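Rodik Desk Organizer, cardboard
Item 1651

The Rodik is a brown cardboard organizer for the desk, with open slots in two columns. It keeps papers and cards upright beside the laptop. It arrives flat, and folding it takes 10 minutes.
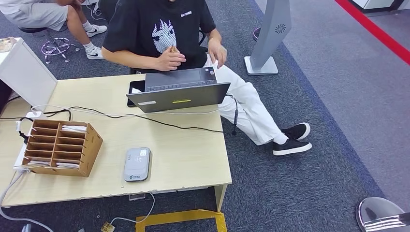 Care and delivery
Please keep it away from water and wipe it only with a dry cloth. Orders from Villis leave our store within five days. For questions about larger quantities, please write to Uriel Vergara.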